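Robotics 2, Handout 6: Notes on the Edau open day, April 2023

Please read before the lab. The visit counts as one of your 14 sessions.

Edau showed us two things: the Kulach arm on the shop floor, and the simulator where its pick-up routines are tried first. Most of our time went to the simulator. Each routine is run 1,000 times there with the objects moved between runs – a ball, a picture frame, bits of furniture. The view comes from above the gripper, so the fingers are always at the bottom.
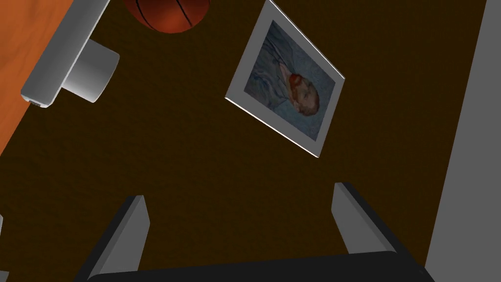

One reply from the Edau side, when asked if good results in the simulator carry over to the real arm, was that they carry over for rigid things and much less for cloth or bags. Friction is the usual trouble.

Terms to know: palm, finger gap, approach angle, grasp pose.

For the lab
Pick one flat object and one round one. Sketch an approach for each and mark the finger gap you would start with. Keep it to one page – drawings by hand are fine. Hand in at the Murín room.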